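Veltville Robotics Notes
Chiến Giáp, 29th January

4.2 Rack and roll task

Same two-arm cell as in Section 3. Goal is simple to state: tape rolls go into the rack, one at a time, either arm. We ran 36 trials with the Akl policy, 20 with the wrist view masked. Start pose of the loose roll varied by hand, rack fixed.

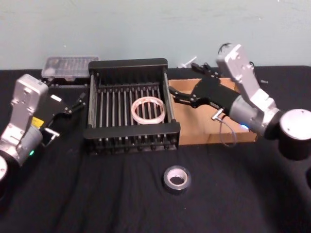
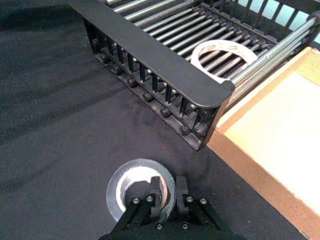
Figure 4. Tape task, one roll on the rods and one on the cloth. First: head view, both grippers open. Second: wrist view, gripper on the darker roll.

Masked runs mostly failed at the grasp, not at the place. Fingers came down beside the hole, then closed on nothing. Head veiw alone is too coarse here, see Section 5.

Contact: Hinberg Lab, Veltville. Back to top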